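Subject: [staravdale-arts] Comedy night at the Wornard – running order and door money

Ľudovít Kadlec wrote on 2023-04-09:
> Can someone confirm whether the June night is still going ahead
> at the Wornard? I heard it had moved to Vorside. Also, are open
> spots five minutes or seven? I've got two people asking.

It's still at the Wornard. Vorside was only pencilled in while the new stage lights were being fitted, and we've let that booking go. Doors at seven, first act on at half past.

Open spots are five minutes with a light at four. Last time several ran over and the headliner lost most of her second half, so the compère will be stricter. Both of your people can go on the list if they send me a name and a contact number.

Money for the last show: we took £1,272 on the door and at the bar. The room cost 700, and the rest went to the acts after the printing was paid. The room holds up to 1,000 standing but we only sell the seated part downstairs.

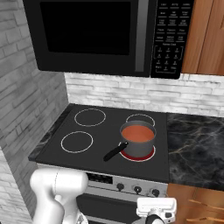
Hưng Tăng asks whether the paid acts could be told their fee before they agree to a date, as two of them didn't know until the night. Yes, I'll put it in the first email from now on. He would also like the interval moved so that it comes after the third act – fine by me, if the bar can manage it.

Jemal are doing the sound again and want everyone in by six for a check. If you're bringing a guitar or a keyboard, say so beforehand. They have one spare lead and it crackles.

Posters are at the box office, please take a few.

2 replies | 0 shares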